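Ramar Project, Workshop Notebook
Component handling cell, Poltport laboratory
Entry dated Wednesday, September 21, 2022

Purpose of this entry

This entry records the work on wrist-view pose correction and the result of the comparison against the fixed-approach method. It is intended for the handling group and for the Wenero office, which will draw on it for the interim report. Readers should have the January entry to hand, as the coordinate conventions set out there still apply and are not repeated.

The question under study is narrow. A computer component is presented to the arm in a fixture or in its carrier, at an orientation that is only approximately known. The arm must bring the fingers to the part, close on it, and move it away along the axis on which it was inserted. The fixed-approach method uses the taught pose without change. The correction method takes one wrist view at a standoff position, estimates the rotation between the expected and the observed outline of the part, and adjusts the final approach by that amount. All other motion is identical.

Status of the equipment

The arm, the controller and the two-finger gripper are unchanged from the previous series. The wrist camera was recalibrated before the first run, using the printed target and the standard routine. The residual error after calibration was within the limit stated in the cell procedure. The calibration file has been saved under today's entry in the Ramar directory, and the earlier file has been kept.

The finger screws were checked for tightness before the start and again at the midday pause. No adjustment was needed on either occasion.

The Condori estimator was run in its current release with default settings, except that the minimum edge length was raised. The reason is given under "Observations on the estimator."

Method

Two classes of part were used: small flat parts held in a gray fixture tray, with the processor as the principal target, and hard drives in their plastic caddies. The two classes were chosen to test the estimator on different kinds of outline. The processor offers a square outline inside a raised socket frame of the same general shape. The drive in its caddy offers a long outline with a strong color boundary and a good deal of fine detail inside it.

For each class, 30 trials were run with the fixed approach and 30 with correction. Before each trial the presentation angle was changed by hand within the permitted range, and the angle was read from the scale and written on the trial sheet. The operator setting the angle did not know which method would be used. The order of methods was drawn in advance and is recorded on the first sheet.

A trial was counted as successful if the part was gripped on the first closing, moved clear along the insertion axis, and held for the full waiting period without slip. Any contact between a fingertip and the surrounding fixture that triggered the force limit was counted as a failure, even where the part was afterward lifted. This is stricter than the rule used in January, and the two sets of figures should not be placed side by side in one table.

Trials with the processor were run first. At close range the black fingertip rises well into the wrist view, and the square metal lid of the processor has to be found in what remains above it, together with the socket frame and the blue strip beside it.
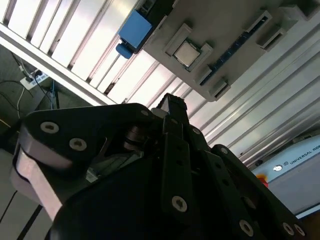 Results, processor class

With the fixed approach, the arm performed acceptably when the presentation angle was close to the taught value and poorly elsewhere. The failures were of one kind. One fingertip reached the raised frame before the other had reached the part, and the force limit stopped the motion. Repeating the same angle produced the same failure, which indicates that the cause is geometric and that gripper wear can be set aside as an explanation.

With correction, first-closing success rose across the whole range of angles. The improvement was largest at the outer angles, as expected. The remaining failures fell into two groups. In the first, the estimator locked onto the outline of the socket frame and not the outline of the processor. Because the two are nearly parallel, the rotation was still usable, but the center was displaced and the fingers closed off to one side. In the second group, the estimate was withheld because the confidence value fell under the threshold, and the arm returned to standoff. These were entered as failures under the rule above, although no contact took place. It may be useful to report them separately.

The time cost of correction was small. The single view and the estimate added 200 milliseconds to each cycle, measured from arrival at standoff to the start of the final approach.

Results, drive class

The drive class gave the clearer result. The rotation estimate was stable from trial to trial, and when the same presentation angle was set twice the two estimates agreed closely. The blue of the caddy separates well from the pale metal panels behind it, and the long side of the outline gives the estimator more edge to work with than the processor does.

One difficulty was noted. When the underside of the drive faces the camera, the green circuit board and the connector strip produce many short edges. With the default minimum edge length, several of these were accepted as candidates for the outline, and the estimate moved between two values on successive views. Raising the minimum removed the effect. The setting was changed before the counted trials began, and no counted trial was run with the default value.

With correction, the only failures in this class came from slip during the waiting period. They are a matter of grip force and finger surface, and the estimator had no part in them.
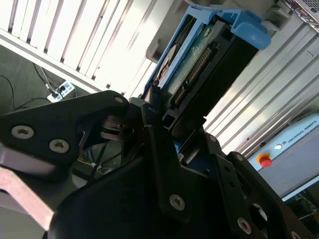 Figure 2. Drive in blue caddy at the gripper fingers, connector strip toward the jaws.

Observations on the estimator

1. Lighting. The white slats behind the work are very bright in the wrist view. In both classes a share of the rejected candidates came from the edges between slats. They run parallel to one another and are long enough to pass the length test. A mask for this region has been drafted but was not used today, in order to keep the conditions the same for all trials.

2. Exposure. Automatic exposure was left on. On several views the background dominated the setting and the black finger plates lost nearly all detail. This does not affect the estimate directly, but it makes it hard to judge afterward whether a fingertip had touched the frame. A fixed exposure should be tried.

3. Occlusion. The fingers cover a large part of the lower view at close range. The standoff distance was set at 70 millimeters as a compromise between resolution and free view. A trial view at a shorter distance, taken before the series, left too little of the processor outline visible and was not pursued.

4. Confidence threshold. The present value was carried over from the earlier work and has not been justified for these parts. The recorded confidence values from today would allow a proper choice. This should be done before any further trials with the processor.

Deviations from the plan

Twenty additional trials had been planned with the memory slot as a third target. They were not run. The processor series took longer than scheduled, and it was judged better to complete the drive series in full than to leave both incomplete. The trial sheets for the third target are blank and remain in the binder.

One processor trial was repeated after the angle scale was found to have been misread. The original line on the sheet has been struck through with a single stroke and remains legible. The repeat is entered on the line below it.

Assessment

The correction method is supported for the drive class and may be adopted there as the standard approach. For the processor class the result is favorable but the method is not ready for adoption. The displaced center is a systematic error and should be removed first. The most direct course is to supply the estimator with the known dimensions of both outlines, so that the frame can be recognized as such and used as a reference.

It should be noted that presentation angle was varied in one plane only. Nothing in this entry should be read as evidence about tilt out of that plane.

Actions

Recompute processor estimates from the stored views with both outlines supplied.
Plot recorded confidence against first-closing result and propose a threshold for each class.
Repeat a short drive series with fixed exposure and the background mask in place.
Inspect the finger surfaces before the next drive series and record their condition here.
Send trial sheets and stored views to the Wenero office with a copy of this entry.

Raw data are in the Ramar directory under today's entry. Paper sheets are in the Poltport binder, section four.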